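1/ Few notes on Jara v Ticona at the Riltdale hall, 28 June 2012. Eight rounds at super bantam, Karix gloves, three judges. I had it 77-75 to Jara. Two judges agreed, one had it level, so a majority decision.

2/ Crowd was announced as 489, which is good for a midwinter card with no title on it. Doors were late again and the first prelim started with half the queue still outside.

3/ Ticona took the first two for me. She's 23 and she fights off the front foot like she has a train to catch. Jara was backing up in straight lines and got caught with the same right hand over the top three times.

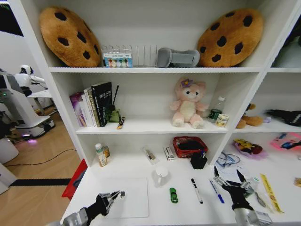
4/ Round three is where Jara started to work the body. Left hook under the elbow, step out, jab. I went back over the replay to score it a second time with the sound off and marked my notes with coloured tabs, out of the box between the two cookie cushions on the top shelf. Blue for Jara, pink for Ticona, yellow where I could live with either. Yellow ended up on the fourth and the seventh.

5/ The fourth: Ticona threw more, Jara landed cleaner. I gave it to Jara both times. If you gave it to Ticona you had a draw, and I've got no argument with that.

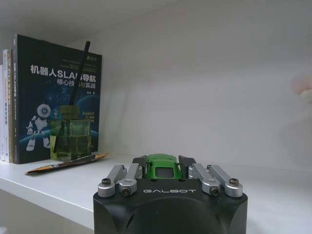 6/ The cut. It was over Ticona's left eye in the fifth and the ref called it a clash of heads straight away. Correct call from where I sat. Betancur in the corner did a very tidy job and it never looked like being stopped.

7/ I counted 52 body shots landed by Jara from the third on. My count, one viewer, one replay, so take it for what it is. Ticona's hands were noticeably lower in the last two rounds.

8/ Prices, for those who asked. Troroteck opened Jara at 1.80 and she was 1.65 by the walk-ins. Decision was 2.40 and looked fair to me – neither of them has stopped anyone past the fourth. I didn't have a bet.

9/ Small complaint. The scores were read out before the MC said which judge was which, and the sheet on the door afterwards had rounds six and seven swapped. It's been fixed. 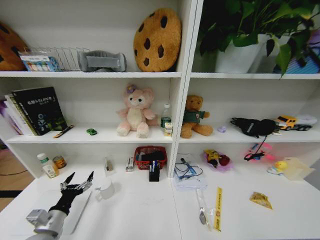
Riltdale Amateur & Professional Boxing Club – Results and Records

10/ For the club record: Jara W MD 8 Ticona. Gate was $3,270 after hall hire. Full undercard results go up once I have the weights for the two novice bouts.

11/ Rematch talk is only talk so far. Ticona's side would like ten rounds and Jara's side want it back here. April has been mentioned. The hall is free the second half of the month.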